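Ticket 655
Opened by: Azucena Esquivel
Picked up by: Tihomir Karagiannis
Site: Flulville, back workroom
Subject: grey mat from the Grarnness pack won't lie flat, edge coming apart
Opened: March 3, 2013
Priority: normal (was low, I changed it, sorry)

First report, A. Esquivel

Quick one as I'm on my way out. Grey liner sheet, out of the Grarnness pack we opened in November. Put it on the white table this morning to use under the small parts and it's curled up along both long sides. More of a gutter than a mat. Anything you set down rolls to the middle. Also one edge is a mess, see below.

Tried so far:
- turned it over. worse
- rolled it the other way by hand, held it a bit, let go, back it went
- two books on the ends, 40 minutes. Lay nearly flat while they were on, up again within the hour

Haven't cut anything off it. Haven't put heat on it either, wasn't sure if allowed.
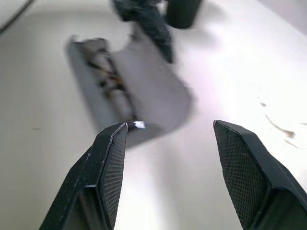
Need it usable by the end of the week if poss, or a yes to ordering another. Don't mind which. The Flanier order has to be laid out on something soft and I am not using tea towels again.

Reply, T. Karagiannis

Got this. Few questions before I say order.

1. How was it stored? Flat in the box or rolled?
2. Which side was facing in, if rolled
3. Is it the foamy sort or the rubbery sort. Pack had both I think and the label's gone off my one
4. Torn edge, was it like that out of the box or has it gone since

Don't heat it yet. If it's the foamy one it'll shrink on you. Ask me how I know.

Reply, A. Esquivel

1. Rolled, in the tall cupboard, stood on end behind the Espinoza boxes. Elastic band round it. Before you say anything, it wasn't me that put it there
2. no idea
3. Couldn't tell you. Bends easily, bit of give when you press it. Grey. That's all I've got
4. Don't remember it being like that but I didn't really look when we unpacked. Ragged all down the one side now, bits of fibre hanging off, and darker marks next to it like it's been scraped on something. Marks don't come off with a damp cloth. Didn't want to rub any harder, more fibres were coming away

Will have another go with weights tonight, something heavier.

Reply, T. Karagiannis

Stood on end since November with a band round it, that'll be your curl then. Not a fault as such. Grarnness won't take it back for that, might for the edge but only if we can say it arrived like it, and we can't.

Do this:
- wipe the table first. Any grit underneath and you'll press it in
- lay it curl side DOWN, so the long edges point at the table
- board over the whole thing, the shelf offcut by the door will do. Not books on the ends, that just pushes the bend into the middle
- weight on the board, spread out. Paint tins, whatever
- leave it 18 hours. Don't lift it to look

Edge: once it's flat, straight cut with the long knife, metal rule, take off only what's frayed. New blade. Old one will drag and you'll be back where you started.

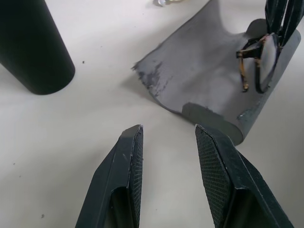
If there's a decent width left after the trim keep it. You don't need the full sheet for the Flanier bits, they're tiny.

Update, A. Esquivel

Board on, 6 tins on top, went on at tea time. Table wiped down. Have stuck a note on it saying leave alone. Somebody moved the note, not the tins, so fine.

Update, A. Esquivel

Took the board off. Much better. Middle is flat, one long side flat. Other long side still lifts a bit towards the one corner but only a finger's height and it stays down if you put tape on it. Can live with that.

Trimmed the edge. Took two goes, first cut wandered (rule slipped, my fault). Fibres gone, most of the dark marks gone with them, there's a faint patch left and I'm not chasing it. Lost a strip off the width, still plenty.

Only other thing, can we have it stored flat from now on? Bottom drawer under the table is long enough if the old catalogues go. Happy to shift them if you say where.

Reply, T. Karagiannis

Good. Catalogues to the recycling, keep the latest Espinoza one. Put the other sheets out of the pack in there as well, they'll be doing the same thing in that cupboard.

Not ordering a new one for now. If the corner starts lifting again put it back under the board overnight, dont bother with a new ticket, just add to this.

Status: resolved, watch corner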